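4. Movement between venues

4.1 Setting and data

The festival studied in this section takes place in Woltlow over a single day in June, with acts playing in 10 rooms spread along the river and up the hill behind the old market. One wristband admits the holder to every room. There is no main stage and no fixed route. Entry is first come, first served, and a room that is full stays closed to new arrivals until people leave.

We draw on two sources. The first is a set of door logs kept by the stewards, who noted each time a room was closed to new arrivals and each time it opened again. The second is a set of diaries kept by 26 festivalgoers, recruited through the ticket mailing list and two record shops. Each diarist wrote down which room they were in, why they had gone there, and why they left. Diaries were kept on paper, as a pilot by Manzano had found that people stopped using a phone app once their battery ran low. Four diaries had gaps of more than an hour. We kept these and treated the missing stretches as unknown.

Interviews were held in the following two weeks by Chou and Lo Presti. They lasted between half an hour and an hour and followed the diary from the first entry to the last. Names of acts have been removed where an act was small enough that its audience could be identified. Stirnmont and Rudard, the two largest rooms, are named because the problem of queuing cannot be discussed without them.

4.2 Planning and its limits

Most diarists arrived with a plan. In 22 of the diaries the first page holds a list of acts, usually copied from the printed timetable, with some underlined. The plans were detailed for the afternoon and thin after dark. Several people said that they had left the evening open on purpose, and others that they had simply got tired of writing.

Plans rarely survived the first full room. The usual case was a well-known act at Stirnmont, where the line reached the foot of the steps well before the doors opened. People who could not get in had to choose between waiting and walking. Those who walked did not, as a rule, move to the next act on their list. They went to the nearest room that had space. One diarist wrote: "Gave up at Stirnmont, went next door, no idea who this is, staying." Entries like this one matter for our argument, since they record attendance that no timetable or ticket count would explain.

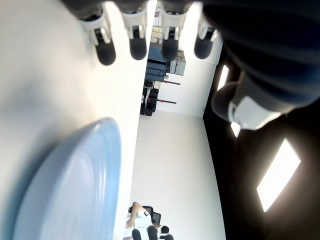 Distance played a larger part than we had expected. The walk from Rudard to the rooms on the hill is short on the map but steep, and diarists who had made it once were slow to make it again. After nine in the evening only 6 of them crossed from one side of the river to the other. The rest settled in one cluster of rooms and stayed there until they went home or on to an after-party. Ekanayake makes a similar point in his work on street parades, where spectators overstate how far they are willing to follow a procession.

Food also shaped the day – more so than friends, in the early evening at least. The stalls were all in the yard beside Rudard, and people who went there to eat tended to see whatever was on at Rudard afterward. The bookers seem to have been aware of this. The early evening slot at Rudard went to a new act, and it drew a crowd that the same act had not come close to at its own show in town earlier in the year.

4.3 Groups

Nearly all the diarists came with other people. Groups of two or three moved easily and stayed together for most of the day. Larger groups split, often by accident, when half of the party got through a door and the other half did not. The split was seldom repaired. Phone reception in the basement rooms was poor, and messages arrived after the set they referred to had finished.

Splitting was not always unwelcome. Some interviewees described the hours on their own as the best part of the day, as they could leave a set halfway through without having to talk anybody into it. Others disliked it and spent a good deal of time in the street looking for people they knew. We found no link between this and age, or with how many festivals a person had been to before, though our group is too small to settle the matter.

4.4 Stewards and door practice

Door practice differed from room to room. At Stirnmont the line was held until a fixed number had left and then moved in batches. Elsewhere it was one out, one in. Đorđević has argued that batch entry feels fairer to those waiting because the line can be seen to move. Our diaries lend this some support. Complaints about waiting were fewer at Stirnmont than at the smaller rooms, even though the waits were longer.

The logs themselves need to be read with care. Stewards changed over at six, and the later shift noted closures less often than the earlier one. For this reason we use the evening logs only where a diary entry confirms them.

Figure 4. Hand and arm segment.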